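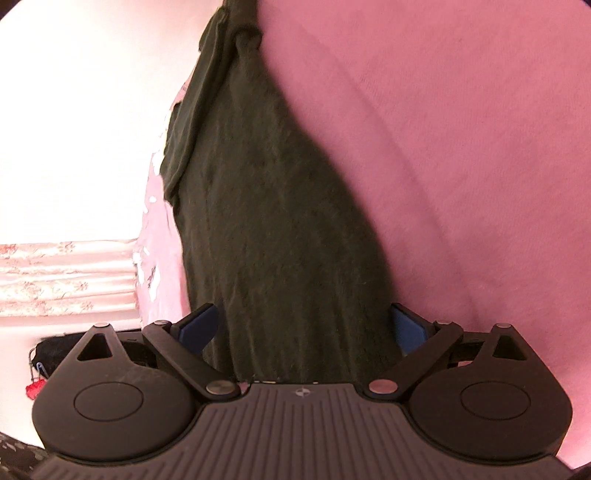
Washing and storing knits, fleece and other fuzzy fabrics

Dark green, navy and black knits show every fiber that lands on them. Pale and pink fabrics show the dark ones. When the two are kept or washed together, each picks up lint from the other, and after a few loads both look older than they are. The steps below cover sorting, washing, drying and putting away.

Sort by lint, then by color

Most people sort by color only. For knits it helps to make a second split, between fabrics that give off lint and fabrics that collect it.

Fabrics that give off lint: terry towels, new fleece, chenille, flannel, cotton bath mats.
Fabrics that collect lint: fine knits, corduroy, velour, microfiber, anything made mostly of polyester.

Wash the two groups separately. If you only have enough for one load, put the collecting pieces in a zippered mesh bag and turn them inside out first. The Stondia bags with the wide zipper hold one thick sweater or two thin ones. Do not pack them tighter than that. The fabric needs room to move or the soap stays in it.

Check all pockets. One paper tissue will cover a full load.

Before washing

Shake each piece outdoors or over the tub. Hold it by the hem, not the shoulders, so the weight does not pull the neck out of shape.

Go over dark knits with a clothes brush, working in one direction from top to bottom. A damp rubber glove does the same job. Sticky rollers are fine for smooth cotton but can lift fibers from a loose knit, so save them for sheets, jackets and pants.

Close zippers and hooks. Repair pulled threads before the wash. Push the loop through to the wrong side with a crochet hook and leave it there. Do not cut it.

Washing

Use cold water and the gentle cycle for knits and fleece. Use half the detergent you would use for towels. Too much soap leaves a film that holds lint on the cloth, and the film is hard to see on light colors.

Skip fabric softener on fleece and microfiber. A quarter cup of white vinegar in the rinse is enough. Never mix vinegar with bleach.

Fill the drum no more than two-thirds full. Long pieces such as scarves, throws and narrow blankets twist into a rope when the drum is crowded. Fold them in thirds and bag them, or wash them in a load of short items.

New dark cloth may lose color in the first few washes. To test it, press a damp white rag on an inside seam for one minute. If color comes off, wash that piece alone until the rag stays clean.

Getting twists out

Long knitted pieces often come out of the machine twisted. Do not pull on both ends. Lay the piece on a table, find one hem, and flatten it with your hands. Work down a foot at a time, opening folded edges as you go. A hem that dries folded over will keep the crease, and knits do not iron well.

Smooth fabrics such as sheets and comforter covers are easier. Shake them hard twice, then fold loosely and dry right away.

Drying

Dry thick knits flat on a towel or a mesh rack, away from heaters. Turn them over when the top side feels dry.

Clean the dryer filter before every load. If you use dryer sheets, wash the filter in warm soapy water once a month, dry it fully and put it back. We use three wool balls from Weltura in the dryer, and they keep large pieces from bunching up.

Hanging and storing

Hanging is fine for woven fabrics. Heavy knits should be folded, or laid over the bar of a thick hanger so the weight is even on both sides. A knit left hanging from one corner will stretch into a long point, and washing may not bring it back.

On an open rail, keep fuzzy fabrics together at one end. Put a cotton garment bag or an old pillowcase over anything light in color that hangs beside them. Bulky comforters take up the most room and shed dust on whatever is under them, so give them their own shelf or bin.

Make sure everything is completely dry before you put a lid on it. Leave some air space at the top of the bin.

Removing specks from stored fabric

Dry specks: brush, or use a vacuum with the upholstery tool on low.
Pills: use a fabric shaver on a flat surface, with light pressure.
Pet hair: ten minutes in the dryer on no heat, then clean the filter.
Dust on a comforter: shake it outside before you think about washing it.

Updated February 2024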